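Monday, January 8, 2018

**Renting the sorting bench: a chat with Vimala Pillai, Talton**

Typed up fast from my notes, so bear with me.

Talton hires out a benchtop arm kit. Arm, gripper, cameras, software, someone to set it up on day one. The package is called Huso and it's pitched at small kitchens, canteens, anyone with a lot of plastic dishes and not enough hands. Vimala Pillai runs the Praltbridge end of it. I asked her first what a customer gets for the money.

"A bench that sorts and stacks. That's the offer," she said. "Bowls with bowls, cups in cups. You show it your own dishes, we tune it, you keep it for the term."

The term is 4 weeks minimum. Longer is cheaper per week, she wouldn't give me the sliding scale on the record. Basic hire is $2,808 for the four weeks, plus $1,066 for setup and travel if you're outside the city. I said that sounded like a lot for stacking cups. She laughed.

"It is a lot for stacking cups. If you've got one sink and a dishwasher who likes the job, don't ring us."

Who does ring, then? Mostly places trialling. A school canteen, a catering outfit called Coste who wanted to see wether it would cope with mixed colours. Coste had it seven weeks and sent it back with a list of 7 complaints, which she read out to me over the phone, quite cheerfully. Slow on the small cups. Didn't like a bowl lying against another bowl. Manual too thin. The rest were about the invoice.

Slow how? "Slower than you. Much slower than my mum." She says the speed can be turned up but they ship it turned down, and customers need to ask for the change in writing.

I wanted to know about the green cloth. Part of the kit?

"Yep, comes with it. Dark, not shiny, easy to brush off. People swap it for a tea towel with stripes and then we get a call."

Other stuff from my notes, no particular order. Power is a normal wall outlet. You need a solid table, they'll bring one for extra. Two half-days of training. Cables are the customer's problem once the installer leaves, and she admits there's too many of them. A tidier loom is due in May. Cup stacks are the hard part, she says, the gripper has to come in at a lean and light plastic shifts easily. Glass and china not covered, don't even try it. Breakages of the plastic stuff are on Talton.

Would she hire it herself? Long pause. "For a month, in a busy canteen, to find out. I wouldn't sign for a year on the strength of a brochure. Ours or anyones."

Bookings go through the Praltbridge office, weekday mornings best.

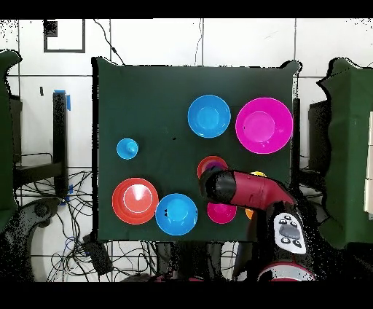
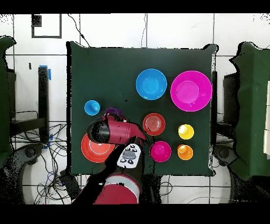
Huso on bowls and cups, from overhead in these first two and from the side in the next two.

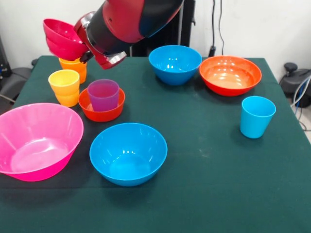
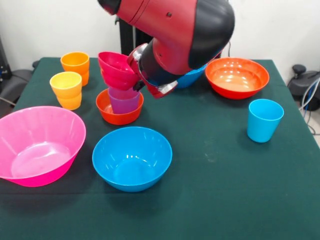

*Meenakshi Arumugam*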